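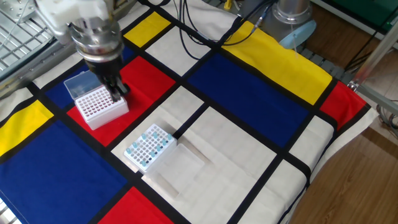

A pipette tip rack with its lid open on a work surface.

Filed under: Rehabilitation / Clinics & Practice

Wijaya Physical Therapy to open second clinic in Pristalberg

Aug 21, 2020

Wijaya Physical Therapy will open a second outpatient clinic in Pristalberg in October, the practice said in a written notice to patients and referring offices. The new site will handle post-surgical knee and shoulder rehabilitation, gait and balance training, and treatment of tendon injuries. The existing clinic in Flillunis stays open and keeps its current hours.

The Pristalberg clinic has 3000 square feet of floor space on the ground level of a former furniture showroom. Plans show 10 treatment bays, two closed rooms for pelvic health and vestibular visits, and an open exercise area along the north wall. A straight walkway marked at one-meter intervals will be used for timed walking tests. Parking is at the rear of the building, and the step-free entrance is on the same side.

Patients recovering from anterior cruciate ligament reconstruction will follow a staged protocol that moves from one phase to the next on measured criteria. Time since surgery sets the earliest date a patient can advance. After that date, the therapist checks knee extension, swelling, quadriceps strength and single-leg control before changing the program. A patient who misses one criterion stays in the current phase and is tested again at a later visit. The surgeon's instructions take priority wherever they are more restrictive.

Strength will be measured with a fixed-frame dynamometer. The patient sits with the hip and knee at set angles, a strap is secured above the ankle, and the device records peak force over three attempts. The result for the treated leg is reported as a percentage of the other leg, where 100 means the two sides are equal. Therapists at the Flillunis clinic currently use a handheld unit for the same test. The practice said readings from the two devices will not be compared directly, and patients who transfer between sites will have a new baseline taken at the first visit.

Shoulder patients will be seen under a separate schedule. After rotator cuff repair, visits begin with passive motion only, and active lifting is added when the surgeon clears it. Range of motion is taken lying down with a goniometer at every second visit. Grip strength is recorded at intake and at discharge.

Visits will be booked in blocks of 45 minutes, with an hour for the initial evaluation. Each block is assigned to one therapist. Aides may set up equipment and supervise exercises already taught, but manual treatment and changes to the program remain with the licensed therapist.

Home exercise programs will be issued through Gratomus, the scheduling and exercise software the practice already runs in Flillunis. Patients receive a list of exercises with the number of sets, the load and the rest period, and can enter a pain score after each session. The therapist sees the entries before the next appointment. Printed sheets are available on request at the front desk. Records from the Flillunis clinic will be visible at both sites, so returning patients do not need to fill out the intake packet again unless their insurance or medications have changed.

Screening measures already in use will apply at the new clinic. Patients are asked about symptoms by phone the day before a visit and again at the door, and face coverings are required in all areas. Every second bay will be left open during the first weeks of operation. Tables, straps and weights are wiped down between patients, and the schedule leaves a gap after each block for this work. Video visits will continue for follow-up appointments where no hands-on treatment is planned. Initial evaluations after surgery are done in person.

The practice said demand from the Pristalberg side of the county was the main factor in choosing the location. An internal review of its referral list found 296 patients with Pristalberg addresses, many of them traveling to Flillunis twice a week during the early phase of care. Those patients will be offered a transfer by letter. A transfer does not require a new referral if the current one is still valid, and remaining authorized visits carry over.

Interior work is in its final stage. Rubber flooring has been laid in the exercise area, and the bay partitions are being installed. The cable columns and the leg press are due for delivery in September, followed by load checks and calibration of the dynamometer. An occupancy inspection has to be passed before patients can be admitted, and the opening day will be set after that.

Opening hours at Pristalberg will be 7 a.m. to 6 p.m. on weekdays. Early slots are reserved for patients in the first six weeks after surgery until two days before the date, when unused slots are released for general booking. Appointment requests for the new clinic are being taken by the Flillunis front desk.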